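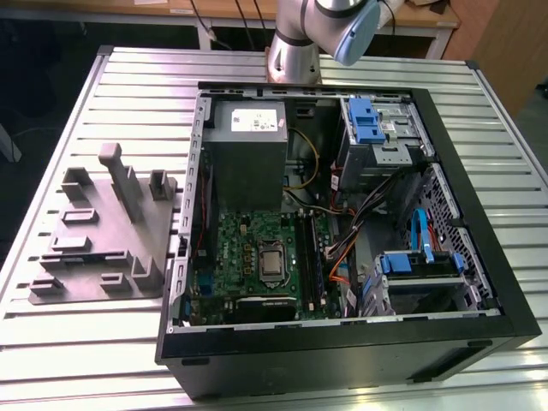
1 min read

Drunon to Take Back Used Office Computers at 13 Sites

Drunon will accept used desktop computers, monitors and power cords at 13 of its service counters beginning in October. The program, run with the refurbisher Vokik, follows a trial at the Avel counter in which 174 desktops were returned.

Units that pass testing are wiped, fitted with a new drive and sold with a 12-month warranty. In the trial, 80 units met that standard. The remainder were stripped for parts.

"Customers receive a wipe certificate by serial number," said Beatrice Mwakyusa, director of returns at Drunon.

Drop-off is free for up to 12 units per visit. Larger lots require a pickup order.

Press contact: Charito Rivera, Drunon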